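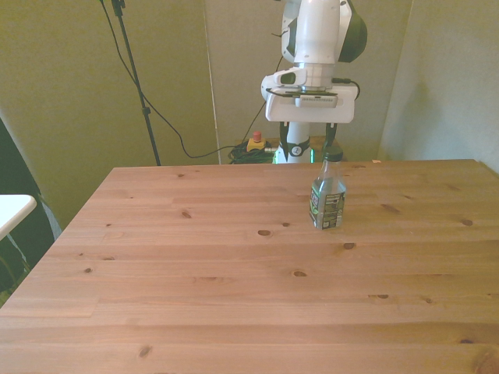
Two-finger gripper or suction for half-full drink bottles?

I have until Friday to recommend one gripper for the bench at Plikstead and I'd like to be wrong in an informed way. The arm hangs from above and carries a gripper whose fingers have dark pads. The test piece is a clear plastic bottle with a black screw cap, only partly filled, which is the whole trouble. Full bottles behave. Half-full ones squash at the shoulders, or slosh after the arm stops and end up leaning in the fingers like a man at a bus stop. The alternative is the Flultulari suction cup, on loan until the end of August, which holds the cap beautifully until I ask it to move sideways. Out of 173 picks with the fingers I dropped 55, mostly on the fast setting. Is it the gripper, or is it me?
Tamsin Nepia

bench_otter
Bit of both, sorry. First question is where you're gripping. If the fingers close on the middle of the body you're squeezing the one part with nothing to push back. Go for the neck, just under the cap, and come straight down on it. You've got the arm overhead already so the approach is easy. Then drop the closing force until it slips, and go back up a notch or two.

For the slosh, turn the acceleration down before you touch the top speed. People always do it the other way round and then blame the fingers. I ran much the same comparison on a Grornton arm, and softening the start and stop did more than two changes of pads.

I wouldn't write off suction, but a single cup on a small cap hates sideways loads. Tilt the wrist into the move if your controller lets you.

Mungo_R
suction every time. never dropped one. (we do flat boxes)

kettlewick
Agree with the neck grip. One thing to add: check the fingers reopen to the same width each time. Ours, on the Abou Zeid controller, crept a little after a long run and we spent a week comparing grippers when we should have been re-zeroing one. Do 1000 open and close cycles with nothing in them, measure the gap, then do your comparison. Dull, but you can have lunch while it runs.

Also test the bottle at several fill levels. Whoever reads your recommendation will ask about the one you skipped.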